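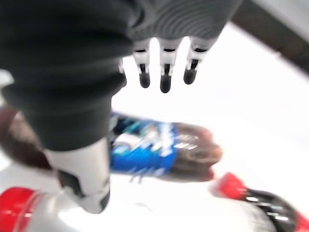 Store the Bottles Upright

May 29, 2021
By Edin Mujić

Search this site
Enter keywords
Go

Soft drink bottles should be stored standing up. I have held this view for as long as I have had a pantry, and the recent fashion for stacking them on their sides like wine has only made me firmer about it.

The case for laying them down is borrowed from the cellar. Wine under a natural cork is laid flat so that the cork stays moist and keeps its seal. A plastic bottle of cola has a screw cap with a molded liner. The liner does not dry out in any period that matters to a household, and it gains nothing from contact with the drink. What it does gain, on its side, is liquid against the thread. If the cap is slightly loose, an upright bottle loses gas and goes flat. A horizontal one loses gas and syrup, and the syrup travels along the shelf to whatever is next to it.

The second argument is space. A flat bottle fits under a low shelf where a standing one will not. I accept this for a refrigerator with fixed shelves. I do not accept it for a pantry, where the shelf can be moved. A cylinder on its side has one line of contact with the surface and will roll if the surface is not level, and very few shelves are level. Ours at the old house on Narnden Road dropped toward the front. We had nine bottles lying there one August, held by a wooden strip I had glued on myself. The strip failed. I do not blame the glue.

Racks are offered as the remedy. The Flunier rack we bought holds five bottles in a row and does stop them rolling. It also hides the labels, so that finding the one you want means pulling out each in turn. Doina Mujić, who shares the pantry and disagrees with me on most of this, answers that the caps are different colors. Some are. Two brands in our house use the same red.

There is also the matter of opening. A bottle that has been lying down has to be picked up, turned and set on its base, and the liquid moves through the headspace as it turns. Leave it standing for 20 minutes before you open it. With an upright bottle the wait is already done.

Once a bottle has been opened, I see no argument left. The cap is now only as tight as the last person made it. Stand it in the door of the refrigerator and finish it.

Doina's reply will appear in this space if she writes one. She has asked me to record that the shelf at Narnden Road was my work too.

Recent items
Dumitrescu on shelf brackets
The Denden pantry, measured
Against the decorative jar
Glass or plastic for dry beans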